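Tiltodora Asks Schools to Buy Less Lab Gear

12/15/25 – Tiltodora, a supplier of bench equipment to small teaching labs, today released a starter list for first-year chemistry that is shorter than the one it sold last year. The company says it has grown doubtful of the big boxed kit, its own included.

In November, Tiltodora looked through the cupboards at two client schools, Feker and Vītola. Up to five items in each kit still had their wrapping on. "We had been calling those kits complete," the company said. "Complete for whom is a fair question, and we did not have a good answer."

The new list, named Nenusov, keeps the beakers, an evaporating dish, a test tube rack and a wire gauze with a ceramic center. It drops four specialty pieces. Tiltodora makes no claim that a shorter list will raise grades, and it would be wary of any supplier who did.

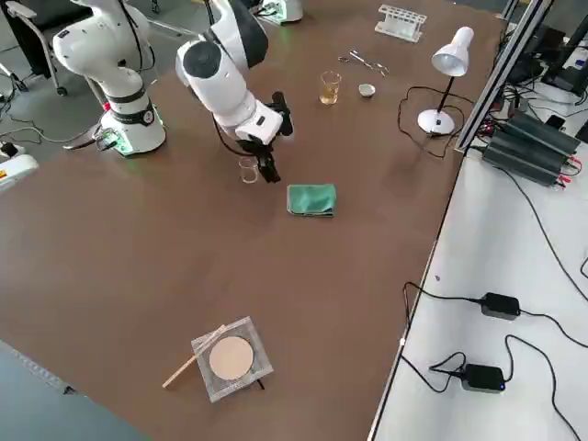 Schools are also asked to check their drawers before ordering. A folded towel and a plain desk lamp do not need a lab label or a lab price, and Tiltodora will no longer sell either one. Glassware stays available by the piece, with no minimum order.

The full list is free on request. Schools that bought the old kit may return unopened items for credit.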